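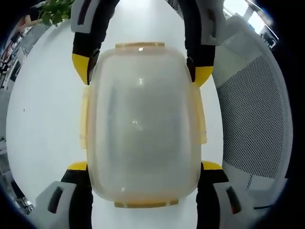

Grudell农家种子保存项目本报告期的工作集中在三个方面:已收样本的入库检测、农户端贮藏条件的记录,以及Oneo数据库的字段整理。项目由Trekaston出资,执行范围为六个村级点,对象是当地农户自留的豆类、谷类和瓜菜类种子。入户登记表中,"现用容器"一项此前只分布袋、玻璃瓶、金属罐和其他,填报结果中"其他"占比过高,无法用于分析。本期起增设硬质塑料盒一类,并按透光程度和盒盖闭合方式再作细分。浅琥珀色、半透明、圆角、两侧带类似卡扣窄边的食品盒即归入此类,登记为"半透明/侧扣"。盒体有颜色的,在备注栏写明色调,不另设代码。

报告日期:06/04/2022
报送:Trekaston农业遗产资助组
编制:Grudell种子保存项目组

一、总体进度

截至本报告编制时,项目累计接收样本569份,其中399份已完成初检并取得入库编号,其余样本处于干燥、待清选或待补充来源信息的状态。与工作计划相比,接收环节进度正常,初检环节落后于计划。落后的直接原因是发芽试验占用培养箱的时间长于预期,豆类样本中硬实种子比例较高,按原定天数结束计数会低估发芽率,项目组决定对这一部分延长观察期。延长观察期的做法已写入操作规程修订稿,待资助方确认后执行为正式版本。

农户端贮藏记录按计划启动,六个点均已布设温湿度记录仪。数据库整理工作完成了作物名称和地方名称两组字段,采集地点字段尚在核对。

培训和宣传类支出本期未发生。原定的村级展示活动移至十月,与秋收后的留种时间衔接,经费不变。

二、样本接收与来源信息

样本来源分为两路。一路由各村级点直接向农户征集,随样本填写来源表;另一路来自Zúñiga旧藏,即项目启动前由地方农技站保存、后移交Grudell的一批纸袋种子。两路样本在接收台账中分开编号,入库后使用统一编号,但保留原编号以便追溯。

村级点征集的样本,来源信息总体完整。缺项集中在"最近一次繁殖年份"和"与其他品种的种植间距"两栏。前者农户多以"去年""前年"作答,登记员须按填表时间折算为年份;后者在异花授粉作物中对品种纯度的判断有影响,在自花授粉作物中影响较小。项目组已通知各点,玉米、南瓜和十字花科蔬菜的种植间距为必填,豆类和小麦可留空。

Zúñiga旧藏的问题较多。纸袋外侧的字迹部分褪色,部分标签与袋体分离,另有若干纸袋在移交前曾被合并存放,袋内种子的粒色和粒形不一致。对这类样本,项目组采取以下处理顺序:先按外观分离,再对各组分分别取样做小量发芽,发芽后保留幼苗至能够辨认的阶段,最后决定是作为混合样本入库还是拆分为独立样本。拆分样本的编号在原编号后加字母后缀。标签脱落且无法与台账对应的,登记为来源不明,只作长期保存,不进入分发目录。

旧藏中还发现一定数量的虫蛀豆粒,主要为豆象危害。受害样本在进入干燥室之前一律先行冷冻处理,处理后剔除有孔粒。冷冻处理须在含水率检测之后进行,含水率过高的种子直接冷冻会造成细胞损伤,遇到此种情况先以低温低湿方式缓慢降水,期间单独密封存放,避免成虫扩散至其他样本。

三、干燥与含水率控制

干燥室维持低温低湿条件,样本以网袋盛装,单层摊放。本期对干燥终点的判断方法做了调整。原方法以固定天数为准,不同作物使用同一天数。运行后发现大粒豆类在规定天数结束时内部含水率仍高于表层,装袋密封后袋内湿度回升。调整后的方法以平衡相对湿度为准:取样放入小型密闭测量室,读数稳定后记录,达到规定范围即视为干燥结束。小粒蔬菜种子达到终点较快,可提前移出,腾出架位。

平衡相对湿度法与烘箱法之间做了对照。对照样本选自油脂含量不同的几种作物。结果与预期一致,在相同平衡湿度下,油料类种子的含水率明显低于淀粉类种子,两类作物不能共用同一含水率限值。操作规程修订稿中已删去统一限值,改为以平衡相对湿度作统一标准,并附各作物含水率参考区间。

干燥室除湿机在本期出现过一次停机,原因是排水管堵塞。停机期间室内湿度上升,报警装置未触发,经检查为报警阈值设置偏高。阈值已下调,排水管改为每次巡检时冲洗。停机期间在架的样本全部重新测量,未达标的退回干燥流程。未发现霉变。

包装材料方面,长期保存样本使用铝箔复合袋,封口后抽检密封性。抽检方法为将封好的袋浸入水中加压观察有无气泡,另对部分袋称重留底,后续以重量变化判断渗漏。抽检中出现的不合格袋均为封口处夹入种皮碎屑所致,封口工位已增加一道擦拭工序。

四、发芽试验

发芽试验在恒温与变温两种条件下进行,依作物而定。每份样本设重复,重复间差异超出容许范围的重新试验。初检合格线沿用项目任务书的规定,低于合格线的样本标记为优先繁殖。

谷类样本的结果较为稳定,重复间差异小。瓜类样本中有一部分初次计数发芽率偏低,经检查系种皮带菌,培养皿内霉菌蔓延后影响邻近种子。改用砂床后情况有改善,但砂床占用空间大,试验批次相应减少。项目组倾向于仅对初次试验受霉菌影响的样本改用砂床,其余仍用纸床。

豆类硬实问题前文已述。对硬实种子的处理有划破种皮和延长浸种两种做法。划破种皮能较快得到结果,但操作者之间差别较大,伤及胚的情形时有发生。延长浸种对操作要求低,耗时较长。本期以延长观察期为主,观察期结束后仍未吸胀的种子再行划破,并分别记录正常发芽、硬实和死亡种子。入库数据中硬实种子单列,不计入死亡种子。

同一品种、不同农户来源的样本,发芽率存在明显差异。初步看,差异与收获时的成熟度和脱粒后的晾晒方式有关,与农户端贮藏时间的关系尚不清楚。此项分析需要更完整的贮藏记录,本期不作结论。

五、农户端贮藏条件记录

农户端记录的目的是掌握种子在入库之前经历的温湿度变化,并为后续编写留种建议提供依据。每个村级点选取愿意参与的农户,将记录仪与种子放置在同一容器内,另在容器外侧放置一只作对照。记录仪定期由登记员读取数据。

现有数据时间较短,尚未覆盖高温高湿季节,只能说明以下情况。

布袋内外的湿度曲线基本重合,布袋对湿度变化没有缓冲作用。悬挂于灶间上方的布袋,昼间温度波动较大,湿度低于同户其他位置。农户选择这一位置的理由多为防鼠和防虫,烟熏对豆象有无抑制作用,项目组没有数据。

玻璃瓶和金属罐内湿度变化平缓。平缓不等于安全:装瓶时种子未干透的,瓶内湿度长期维持在较高水平,其中一处读取时已能闻到霉味,该户已将种子取出重新晾晒。登记员在现场未对农户的做法提出改动要求,以免影响记录,事后向该户说明了情况。

硬质塑料盒一类的数据最少,且盒体新旧、盒盖松紧差别大,同一类型之间的曲线不一致。带密封圈与不带密封圈的盒体需要分开统计,登记表已增加相应选项。塑料盒在农户家中多为食品用途转作他用,使用年限通常无法确认,登记时以"不详"填写,不作推测。

部分农户在容器中放置草木灰、炒过的大米或生石灰作为干燥物。三种材料的吸湿能力和更换频率各不相同,登记表中目前只有"有/无干燥物"一栏。下一期将改为填写材料名称和最近一次更换时间。生石灰与种子直接接触存在过度干燥和灼伤的可能,项目组将在实验室内做小规模对照后再决定是否向农户提出建议。

记录仪的故障主要有两类:电池提前耗尽,以及仪器被移出容器后未放回。后一类在数据上表现为内外曲线突然重合,可以识别并剔除。剔除的时段在数据库中保留原始值,另加标记。

六、繁殖与更新

标记为优先繁殖的样本须在本生长季内播种。繁殖地块由各村级点提供,面积和隔离条件已逐块核查。本季繁殖安排分为七个批次,按作物播期先后排列,豆类与矮生谷类在前,瓜类在后。异花授粉作物采用时间隔离与套袋相结合的方式,套袋授粉由登记员操作,农户负责日常田间管理。

繁殖群体的大小按作物类型确定。自花授粉作物所需株数较少,玉米等异花授粉作物需要较大的群体,否则容易造成等位基因丢失。个别样本种子数量不足以达到规定群体,处理方法为先做一代小规模扩繁,再以扩繁种子进入正式繁殖。此类样本的世代信息须在数据库中注明,不得与原始种子混合。

一处繁殖地块因灌溉渠检修,播种前供水时间尚未确定。该地块原计划用于菜豆繁殖,项目组已与相邻点商定备用地块,备用地块土壤偏黏,须起垄。若供水在播期内恢复,仍使用原地块。

田间观察使用统一性状表,包括出苗、开花、成熟日期,株型、花色、荚色和粒色。花色和粒色以比色卡对照记录,不使用文字自行描述。此前由不同登记员填写的"浅红""粉红""淡紫"等词无法互相对应,历史数据保留原文,不作换算。

七、Oneo数据库整理

Oneo数据库用于存储样本基本信息、检测结果和繁殖记录。本期整理以清除重复和统一名称为主。

作物名称字段原有自由填写和下拉选择两种录入方式并存,同一作物出现多种写法。现已关闭自由填写,历史记录逐条对应至标准名称,原写法移入备注。地方名称字段保留自由填写,同时增加"语种或方言"和"提供者释义"两个附属字段。地方名称常含用途、成熟期或来源地信息,对品种辨别有参考意义,不应在标准化过程中丢失。

采集地点字段的问题在于精度不一。有的记录精确至地块,有的仅到村。项目组拟保留原始精度,另设精度等级。对外目录中地点一律显示到村级,以保护农户信息。此项规则需要资助方书面同意。

检测结果的导入由人工录入改为表格批量导入。批量导入初次运行时,日期字段的日与月发生颠倒,部分发芽试验的结束日期早于开始日期。错误在校验环节被发现,已回退并重新导入。现行导入模板要求日期按年、月、日分列填写。校验规则同步增加了开始与结束日期先后、各类种子计数之和与投放粒数是否相等等检查项。

数据备份采用本地与异地两份。异地备份的恢复演练尚未进行,列入下一期。

八、经费使用说明

本期支出主要为培养箱运行、铝箔复合袋、记录仪及配套电池、登记员交通补贴。各科目支出未超出预算。砂床所需的石英砂和托盘原预算中未列,拟从发芽试验耗材科目内调剂,不增加总额。

除湿机维修费用由设备维护科目列支。考虑到该设备使用年限,项目组建议在下一预算年度预留更换费用,金额待询价后另行报送。展示活动经费随活动时间一并结转至十月,请资助方在本报告的批复中予以确认。

九、存在的问题与风险

初检积压是当前主要问题。延长豆类观察期之后,培养箱周转进一步放慢。可选的缓解办法是将谷类样本集中安排在豆类两批之间的空档,不增加设备。若仍不能满足进度,则需租用外部培养箱,租用费用目前没有预算来源。

农户端记录在高温高湿季节能否保持连续,取决于登记员的读取频率和农户的配合程度。农忙期间入户较困难,项目组已将读取间隔放宽,记录仪存储容量足以支持放宽后的间隔,电池须在农忙前统一更换。

Zúñiga旧藏中来源不明的样本,今后可能因农户回忆或旧账本出现而得到补充信息。项目组建议对这部分样本不设处置期限。旧藏移交时的书面清单与实物之间的差异,仍在逐袋核对,核对结果将作为附表随下一期报告提交。

繁殖季的天气条件无法控制。各批次均保留一部分原始种子不播,遇绝收时可再次繁殖。种子数量不足的样本无法保留余量的,推迟至下一季播种。

十、下一期工作安排

完成剩余样本的干燥与初检,优先处理虫蛀样本和旧藏样本。发布操作规程修订版,包括平衡相对湿度终点判断、豆类观察期和硬实种子记录方法。

修订后的入户登记表在六个点全部启用,旧表停止使用。已按旧表登记为"其他"的容器,由登记员在下次读取记录仪时补填类型,不单独组织入户。

按批次完成播种,建立田间观察档案,并将隔离措施的执行情况逐块登记。

完成Oneo采集地点字段的精度分级,进行异地备份恢复演练。

十一、需资助方确认的事项

操作规程中豆类发芽观察期的延长。

展示活动改期及相应经费结转。

对外目录地点信息显示至村级的规则。

石英砂及托盘费用在耗材科目内的调剂。

上述事项中,观察期一项影响在测样本的结束时间,请优先答复。其余事项可在下一期报告之前答复。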